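4. Adding a shopfront record to Zonine

Use this section when a shop, café or office on your street list has changed hands, closed or put up a new sign. You need an editor login. If you only have a reader login, ask Přemysl Malý to change it.

1. Open the street list and choose the street. Cabello Road and the streets off it are under "East".

2. Select the building by its number. For a corner building, use the street its main door opens on to.

3. Press New entry. Earlier entries stay in place and move down one line.

4. Type the name exactly as it appears on the sign, including odd spellings. Kendulness is one word on the sign and should stay that way.

5. Fill in "First seen" and "Last seen". If you know only the month, enter the month – June, for instance – and leave the day blank.

Note: "First seen" is the date you saw the sign. It is not the opening date, which has its own box.
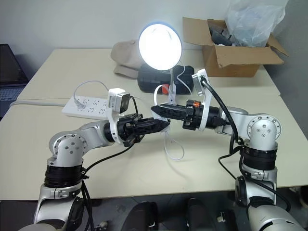

Fig. 4. Two pale tables placed together.

6. Choose a source. Pick "Own visit", "Email" or "Directory". For an email, paste the relevant sentence into the notes box and leave out the sender's address.

7. Write the notes. The limit is 600 characters, and anything over that is lost when you save.

8. Press Save. The new record number appears at the top of the page.

Caution: Do not delete an entry to correct it. Deleting also removes the links from other pages. Use Edit, then Save again.

Joining two records

If one business has been entered twice, open the older record, press Join and type the number of the newer one. Records 1779 and 2684 were joined this way on 7/22/19 and can be opened to see how the result looks.

Street lists exported from Zastus need step 5 done by hand, as the dates are not carried over.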